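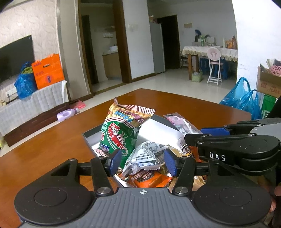

Photo: Tundeck documentation team

Section 4. Comparing finger pads on the hand-held gripper

This section applies to the Stiko hand-held gripper with wrist-side camera. It describes how to compare two sets of finger pads on packaged goods before one set is approved for regular use. Blue rubber pads are shown on the gripper above.

4.1 Preparing the trial

1. Place a small open box on a stable table. Fill it with packages of different shapes, including at least one upright bag and one small bottle.
2. Fit the first set of pads. Press each pad flat against the finger and check that no edge is lifted.
3. Open and close the fingers fully. Both must move freely on their pivots.
4. Start the Aris recorder and confirm that both fingertips are visible in the preview.

CAUTION: Keep the free hand clear of the linkage while the fingers are closing.

4.2 Running the trial

5. Lower the open fingers into the box and close them on one package. Stop closing when the package no longer slides.
6. Lift the package clear of the rim, hold it still, and return it to the box.
7. Complete 24 lifts, changing packages after each one. Record every slip, drop, or crushed wrapper on the El Idrissi score sheet.
8. Fit the second set of pads and repeat steps 2 through 7 with the same packages.

NOTE: Crimped bag tops fold easily. Grip the body of the bag - the top alone does not give a fair result.

NOTE: Allow roughly 10 minutes to change the pads and repeat the finger check.

4.3 Reading the results

Compare slips and drops first, then damage to wrappers. If the two sets differ by fewer than two failed lifts, repeat the trial. Worn pads are to be replaced as described in Section 13.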